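Home | Projects | Reports | Partners | Contact

Sutstead Hard Water Study
Interim progress report to the Cornance Fund
Period covered: second quarter of the grant

1. Position at the end of the quarter

The household survey is complete. The sampling round is complete for the upper and middle zones and part finished for the lower zone. Laboratory work is on schedule. Spending is slightly under profile, for the reasons given in section 5. No change to the end date is requested.

2. Household survey

Forms were delivered to every address served by the Trurna borehole, and 419 were returned in a usable state. Returns were strongest in the older terraces near the pumping station and weakest in the flats above the shops, where post is left in a shared lobby and many forms were never collected. A second delivery to the flats in March brought the return up to a level we can work with, though the flats remain under-represented and the final report will weight for this.

The question on kettle descaling was answered by almost everyone. The question on boiler servicing was often left blank by tenants, who do not usually hold the service record. We have written to the letting agents for the missing dates. One agent has replied in full and the rest have acknowledged the letter.

3. Water sampling

Samples are drawn from the kitchen cold tap after a timed flush. Each visit produces one bottle for total hardness and one for alkalinity. Homes with a softener are sampled at the bypass tap where there is one, and are otherwise left out of the zone average and reported separately.

In the lower zone, 20 homes remain to be visited. Most are held up by the replacement of the main in the lane, during which the supply is being switched between the borehole and the Camargo reservoir. Reservoir water is softer, and a sample taken during a switch would describe neither source. Visits will restart once the contractor confirms a settled supply.

Two bottles from the middle zone gave results well outside the range for their street. Both homes were resampled and the second results agreed with their neighbours. The first results are kept in the data file and flagged. The likely cause is a rinsing fault at the bottle stage, and the rinsing step has been rewritten in the field sheet.

4. Scale coupons

Steel coupons were fitted in the hot water return of 4 public buildings in the first quarter. They are withdrawn, dried, weighed and refitted at fixed intervals. The early weights show deposit forming faster where the stored water is kept at a higher temperature, as expected. The difference between buildings on the same temperature setting is larger than we had allowed for and may reflect how much water each one draws. Flow meters have been ordered for two of the sites so that this can be checked.

The primary school coupon could not be withdrawn on the planned date as the plant room was locked for asbestos survey work. It came out later and its weight has been corrected to a daily rate.

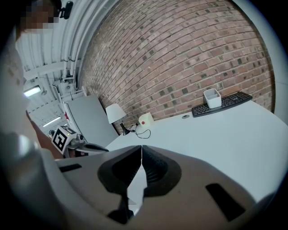 A comment on the draft of this section, received from the Sutstead Residents' Forum, was that weight alone says little to a householder, and that the final report should give the cost of scale in terms of fuel used and parts replaced. The forum also asked whether the coupons could be left in place through a second winter. We agree with the first point and will add a costed table. The second would fall outside the grant period and would need separate agreement from the Fund.

5. Budget

Laboratory fees are below profile because of the delayed lower zone visits and will catch up next quarter. Printing was above profile owing to the second delivery of forms. The flow meters are being met from the equipment line, which had a small balance left after the coupon holders were bought.

6. Work planned for next quarter

Finish the lower zone visits and close the sampling data file.
Fit the flow meters and continue coupon weighing.
Complete the boiler service dates as far as the letting agents allow.
Circulate a draft of the costed table to the Fund and the forum for comment.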